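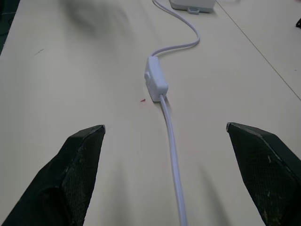
Figure 1. White power cable lying on a light beige tabletop.

3. Materials and Survey Method

3.1 Setting

The study was carried out in the reading rooms of the Gkikas Library in Praslow. The building opened in 1953 and was wired for ceiling lighting and a small number of wall outlets placed for floor cleaning equipment. No outlets were provided at the reading tables. Later work added outlets along the outer walls of the main room, and power for the middle rows is now supplied by floor boxes of the Weveo type, set flush with the floor between facing tables. Readers at these rows bring a cable up over the table edge and across the work surface. Readers at the wall rows do the same from the side or the back, depending on which way the table has been turned.

The path taken by a cable across a table has received less attention in the literature on reading room furniture than seat height, table depth or lighting. Where cables are treated at all, they are treated as a trip hazard below table level. Our interest is in the part of the cable that lies on the table (Figure 1) and in how it affects the area a reader will use for books and paper.

3.2 Tables and finish

All tables in the main room have a light, low-gloss top. The original dark tops were replaced after complaints about contrast between white paper and the surface around it. A light top reduces that contrast, and it also changes how other objects on the table stand out. A black cable is easy to see against it and a white cable less so. Cable color was therefore recorded as a separate item in the survey.

The tops in the east room carry the Grusteo finish, which is applied on site and renewed when wear becomes visible. The tops in the west room have a factory finish that is not renewed. The two finishes are close in color under daylight but differ slightly under the evening lamps, where the east room tops look more yellow. We did not correct for this. Evening and daytime responses are reported separately in Section 4, and readers who used both rooms on the same day were asked to answer only for the room in which they sat longer.

3.3 Questionnaire

A paper questionnaire was chosen over an online form so that it could be filled in at the table while the cable and other objects were still in place. It was drafted by Chrysoula Kouris and revised by Ifigeneia Dimitriou after a trial in March with library staff. The trial led to three changes. The question on cable length was dropped, as staff gave widely different answers for the same cable. The question on table sharing was moved to the front page. A small outline of the table was added to the back page, on which respondents were asked to draw the path of their cable and shade the area they were using.

The drawing item needs some comment. Respondents were told that the drawing did not have to be to scale. Each drawing was laid over a grid of equal cells and coded by the cells the cable passed through. A path was classed as straight if it ran from one edge toward the opposite edge without leaving its starting column, as angled if it crossed into a neighboring column, and as looped if it entered any cell twice. Drawings in which the cable could not be told apart from other marks were coded as missing. Both authors coded every drawing, and differences were settled by discussion before any comparison with the remaining items was made.

Forms were printed in a single batch of 2000 and placed at the tables at the start of the survey period. Respondents left completed forms in a box at the issue desk. At the close of the survey in June 2022, 1465 usable forms had been collected. A form was considered usable if the room, the time of day and at least one of the items on cable use had been completed. Forms that met this rule but lacked a drawing were kept for the tabulated items and left out of the path analysis.

3.4 Surface condition

The condition of the tabletops was rated separately from the questionnaire. Rating was done before opening hours, under lamp light, by one of the authors standing at the long side of the table. Gloss, staining, scratches and smudges were each given a score on a four-step scale. Smudges caused the most difficulty. On a pale top they show as faint gray areas that can be hard to separate from soft shadow (Figure 2), and the score given may depend on where the rater stands. To limit this effect, each table was rated from both long sides and the higher score was kept.

We considered wiping each table before rating and decided against it. Wiping would have removed the marks that readers see when they choose a seat, and the aim was to relate seat choice to the table as found. A consequence is that the scores mix permanent wear with marks that an ordinary cleaning would take away. They should be read as a measure of appearance on the morning of rating, with no claim as to the state of the finish underneath.

3.5 Limits of the method

Several limits follow from the choices above. Forms were filled in by readers who were willing to stop work for a few minutes, and those under time pressure are likely to be underrepresented. A reader could return more than one form over the survey period, and we had no means of linking forms from the same person. Readers who ran their devices on battery appear in the data only if they answered the items on table area, and their answers are used as the comparison group. Finally, the outline on the back page showed the table from above with the floor box side at the bottom. Some respondents in the wall rows turned the page to match their own position, and their drawings were rotated before coding wherever the direction was clear from their notes. 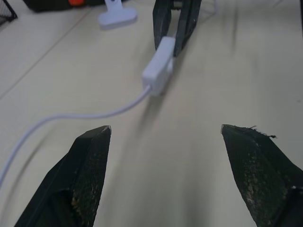
4. Results

4.1 Cable path and area used

Straight paths were the most common in both rooms, followed by angled paths. Looped paths were drawn mainly by readers in the wall rows, where the outlet is close to the table and much of the cable is left over. Readers who drew a straight path tended to shade one side of it only. The far side was left unshaded even in cases where it was the larger of the two, and this held for daytime and evening forms alike.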